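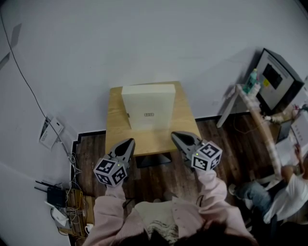
그림 4-2. 양손에 핸드 그리퍼를 들고 작업대 앞에 선 작업자

홈 설명서 설치 작업 규칙 보관 문제 해결 이전 다음

4장. 양손 시연 작업 규칙

4.1 적용 범위

이 장은 Brivov 핸드 그리퍼 두 대를 양손에 들고 작업대 위의 물건을 다루는 시연에 적용합니다. 한 손 시연은 3장을 따르고, 로봇 팔에 그리퍼를 장착해 재생하는 작업은 6장을 따릅니다. 기록 프로그램은 Fallosby를 기준으로 설명하며, 다른 프로그램을 쓰는 작업장에서는 메뉴 이름이 다를 수 있습니다.

작업장 자체 규칙이 이 장보다 엄격하면 작업장 규칙이 우선합니다. 이 장의 규칙을 완화하려면 작업장 책임자의 서면 승인을 받아야 합니다. 구두 승인은 인정하지 않습니다.

4.2 역할

작업자: 그리퍼를 들고 시연을 수행합니다. 기록 중에는 그리퍼 외의 장비를 조작하지 않습니다.

보조자: 과제 순서를 알려 주고, 시작과 종료를 선언하고, 기록표를 작성합니다. 기록 중에는 작업대 위의 물건에 손을 대지 않습니다.

한 사람이 두 역할을 겸할 수 있으나, 이 경우 과제표를 시작 전에 모두 읽어 두고 기록표는 각 시연을 마친 뒤에 작성합니다.

4.3 작업 구역 준비

1. 작업대를 바닥에 놓고 네 모서리를 차례로 눌러 흔들리는지 확인합니다. 흔들리면 받침을 조정합니다.

2. 작업자가 서는 자리와 그 뒤쪽 40cm를 비웁니다. 가방, 상자, 빈 포장재는 이 구역 밖에 둡니다.

3. 전원선과 통신선은 벽을 따라 정리합니다. 작업자가 발을 옮기는 바닥을 가로지르게 두지 않습니다. 다른 경로가 없을 때만 케이블 덮개를 씌워 가로지를 수 있습니다.

4. 공유기와 어댑터는 발에 걸리지 않는 곳에 두고 천이나 종이로 덮지 않습니다.

5. 과제에 쓰는 물건만 작업대에 올립니다. 시작 위치가 정해진 과제라면 과제표의 배치도와 맞춥니다.

6. 조명을 켜고 작업대 윗면에 강한 반사가 생기는지 확인합니다. 반사가 있으면 조명의 방향을 바꿉니다. 작업대를 옮겼다면 1번부터 다시 합니다.

참고: 벽에 붙인 안내문이나 주변 선반의 물건까지 치울 필요는 없습니다. 다만 같은 기록 묶음을 진행하는 동안에는 배경을 바꾸지 마십시오. 도중에 바꾸었다면 기록표의 비고란에 적고 새 묶음으로 시작합니다.

주의: 세정제와 분무기는 작업대 위에 두지 않습니다. 마커 면에 세정제를 직접 뿌리면 인쇄면이 번지거나 들뜰 수 있습니다.

4.4 그리퍼 점검

점검은 그날의 첫 시연 전에 한 번, 그리고 그리퍼를 떨어뜨리거나 부딪친 뒤에 매번 합니다.

1. 왼쪽과 오른쪽 그리퍼의 표식을 확인하고 맞는 손에 쥡니다. 좌우가 바뀐 채 저장한 기록은 나중에 고칠 수 없으므로 폐기합니다.

2. 마커 큐브의 각 면을 살펴봅니다. 찢어짐, 얼룩, 들뜬 모서리가 있으면 그 그리퍼를 쓰지 않습니다. 마커를 펜으로 덧칠해서는 안 됩니다.

3. 큐브를 가볍게 잡고 좌우로 비틀어 봅니다. 조금이라도 돌아가면 고정 나사를 조이고 5장의 보정을 다시 합니다.

4. 집게를 끝까지 벌렸다가 천천히 닫습니다. 걸리는 느낌이 있거나 끝이 어긋나면 집게 축에 이물질이 끼었는지 봅니다.

5. 표시등이 켜져 있는지 확인합니다. 꺼져 있으면 배터리를 교체합니다. 색과 점멸의 의미는 부록 B의 표에 있습니다.

6. Fallosby의 ‘장치’ 화면에서 두 그리퍼가 모두 ‘연결됨’으로 나오는지 확인합니다.

경고: 집게 사이에 손가락을 넣은 채 손잡이를 당기지 마십시오. 점검 중인 그리퍼는 다른 사람에게 집게 쪽으로 건네지 않습니다.

4.5 복장과 자세

긴소매 옷은 입어도 됩니다. 다만 소맷단이 손잡이나 방아쇠에 끼지 않아야 하고, 큐브를 가려서도 안 됩니다. 소매가 길면 손목 위로 접거나 밴드로 고정합니다. 늘어지는 목걸이와 팔찌, 사원증 줄은 벗어 둡니다. 긴 머리는 묶습니다.

머리에 카메라를 쓰는 경우에는 다음 순서로 자세를 맞춥니다.

1. 작업대 앞에 서서 양팔을 자연스럽게 앞으로 뻗습니다.

2. 미리 보기 화면에서 두 큐브와 작업대 윗면이 함께 보이는지 보조자가 확인합니다.

3. 고개를 과제 중 가장 낮게 숙이는 만큼 숙여 보고, 가장 멀리 뻗는 동작도 한 번 해 봅니다. 큐브가 화면에서 벗어나면 카메라 각도를 조정합니다.

4. 머리띠를 조인 뒤에는 카메라에 손을 대지 않습니다. 손을 댔다면 2번으로 돌아갑니다.

참고: 키가 작은 작업대에서는 허리를 굽히는 시간이 길어집니다. 작업자가 불편을 말하면 보조자는 남은 횟수와 관계없이 바로 쉬는 시간을 둡니다.

4.6 시연 기록

1. 보조자가 과제 번호와 과제 내용을 소리 내어 읽습니다. 종이에 적힌 과제를 들어 보여 주어도 되지만, 종이가 작업대나 큐브를 가리지 않게 합니다.

2. 작업자는 두 그리퍼를 시작 위치에 두고 멈춥니다. 2초 동안 움직이지 않습니다.

3. 보조자가 ‘시작’이라고 말하고 기록을 켭니다.

4. 작업자는 평소 손으로 일하는 속도보다 조금 느리게 과제를 수행합니다. 물건을 잡은 그리퍼와 빈 그리퍼가 서로 부딪치지 않게 합니다.

5. 한 손에서 다른 손으로 물건을 옮겨 잡을 때는 받는 쪽이 완전히 닫힌 것을 본 다음 놓는 쪽을 엽니다.

6. 과제가 끝나면 두 그리퍼를 시작 위치로 되돌리고 다시 멈춥니다.

7. 보조자가 ‘끝’이라고 말하고 기록을 끈 뒤 결과를 ‘성공’, ‘실패’, ‘중단’ 중 하나로 표시합니다.

실패한 시연도 저장합니다. 물건을 떨어뜨렸을 때는 작업대 위에 있으면 다시 잡아 계속하고, 바닥에 떨어졌으면 중단으로 처리합니다. 기록 중에 바닥의 물건을 주우려고 몸을 숙이지 마십시오.

주의: 높이가 있는 상자를 세워 둔 과제에서는 집게 끝으로 상자를 벽 쪽으로 밀어붙이지 않습니다. 집게 끝 패드가 벗겨지고 상자의 라벨이 손상됩니다.

4.7 즉시 중단해야 하는 경우

다음 중 하나라도 해당하면 작업자나 보조자 누구든 ‘중단’이라고 말하고 기록을 끕니다.

- 표시등이 꺼지거나 연결이 끊김
- 큐브나 집게가 헐거워짐
- 케이블이 발이나 팔에 걸림
- 작업 구역 안에 다른 사람이 들어옴
- 작업자가 어지러움, 손 저림, 통증을 느낌

중단 사유는 기록표에 적습니다. 장비 문제였다면 4.4를 처음부터 다시 한 뒤 재개합니다.

4.8 사람이 찍히는 기록

머리 카메라의 화각은 넓어서 주변에 있는 사람도 기록될 수 있습니다. 작업 구역과 같은 공간에 머무는 사람은 모두 촬영 동의서에 서명해야 하며, 보조자도 예외가 아닙니다. 동의하지 않은 사람이 찍힌 기록은 업로드하지 말고 ‘보류’ 폴더로 옮깁니다. 주소, 전화번호, 비밀번호가 적힌 서류는 카메라에 보이는 곳에 두지 않습니다.

보류 기록의 검토는 Rhea Agbayani가 맡고, 부재 시에는 Toon Brouwer가 대신합니다. 검토가 끝나기 전에는 사본을 만들지 않습니다.

4.9 작업 종료

1. Fallosby에서 업로드가 끝났는지 확인합니다. 목록의 기록 수와 기록표의 줄 수가 같아야 합니다.

2. 두 그리퍼의 전원을 끄고 배터리를 분리합니다.

3. 마른 극세사 천으로 큐브와 집게를 닦습니다. 얼룩이 남으면 천에 물을 조금 묻혀 닦고 바로 물기를 없앱니다.

4. 그리퍼를 큐브가 눌리지 않는 방향으로 보관함에 넣습니다.

5. 기록표에 작업자와 보조자가 서명하고 작업장 책임자에게 제출합니다.

보관함과 배터리 충전은 7장을 참조하십시오.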